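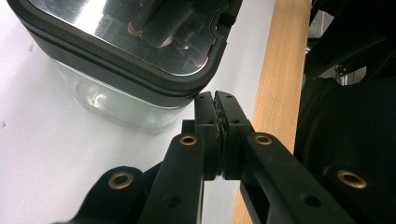 Home Programs Junior Judging Camps Work With Us Contact

Youth Program Coordinator, Istbridge Young Farmers
Part-time, 17 hours a week, based at Istbridge with a fair bit of driving

Istbridge Young Farmers is looking for a coordinator to run its school-age program. You would be taking over from Ladi Shehu, who is leaving us to go back to shearing, which she describes as the quieter option.

The program takes in students from Year 7 to Year 12 at the high school, the Catholic college and the central school out at Adeyemi. At the moment we have 50 members on the books, and on a wet night you will meet most of them at once because the sheep yards have no roof. They learn stock handling, public speaking, cattle and fleece judging, and how to chair a meeting that finishes. Some of them live on farms. Plenty don't, and one of our best judges of a Merino ram lives above the bakery.

What the job involves

You will organise the fortnightly club nights, which run on a Monday from 6 pm in the school ag block. You will book the guest speakers and then ring them again to remind them they said yes. You will enter our teams in the junior judging competitions, get the forms in before they close, and find out which parent has the good trailer.

The big event of the year is the leadership camp in August, at Prodau. It is four days, it is cold, and the students elect the following year's office bearers on the last night. The speeches are better than you'd expect from teenagers who have been up since five feeding calves. Modupe Mohammed was elected president at the last one after promising nothing whatsoever, and has so far delivered on it handsomely while also doubling the attendance at club nights. You'll be working closely with her and the rest of the student executive. They are organised and polite, and they will notice if you haven't read the minutes.

There is paperwork. Working around animals and minors at the same time means risk assessments, consent forms, vehicle checks and biosecurity declarations for every property we visit. Ladi has left a filing system. She has also left a two-page letter explaining the filing system, and you should read the letter first.

You will also look after our cattle team, currently six steers and a Murray Grey heifer named Zeta who is not eligible for anything but comes along. Daily feeding is done by the students on a roster. You are the name at the bottom of the roster.

What we're after

You'll need to be comfortable around cattle and sheep, and at least as comfortable around fifteen-year-olds. A background in agriculture, teaching, youth work or running a large and argumentative family would all be useful. We don't need a degree. We do need a full driver's licence, a current Working With Children Check and first aid (we'll pay for you to renew it if yours has lapsed).

Being able to back a trailer is desirable. If you can't, the students will teach you, with commentary.

If you came through a program like ours yourself, tell us, but please don't let it put you off if you didn't. Our chair, Chukwuemeka Nwachukwu, was an accountant in the city until his mid-forties and had never touched a pig.

Hours and pay

The hours average out over the year. You'll do more around show season and camp, and next to nothing in January, when it is too hot for anybody to be improved. Pay is under the award with super on top, and weekend loadings apply where they should. The program ute is provided for work travel. It has air conditioning on the passenger side.

The contract is for two years, with a renewal if the funding holds. We would like someone to start in time for two weeks of handover with Ladi.

How to apply

Send a resume and a letter of no more than two pages to Funmilayo Ogundipe at the Istbridge office. In the letter, tell us about a time you got a young person to do something they were convinced they couldn't. If it went badly, tell us that too – we have all been to Prodau. Please leave out the word "passionate".

Interviews will be held in Istbridge, in person if you can manage it. The panel is Funmilayo, Chukwuemeka and Syafiqah Saragih from the student executive, who has a vote and asks the hardest questions. If you'd like to see a club night before you apply, ring the office and we'll tell you which gate to use. Wear boots.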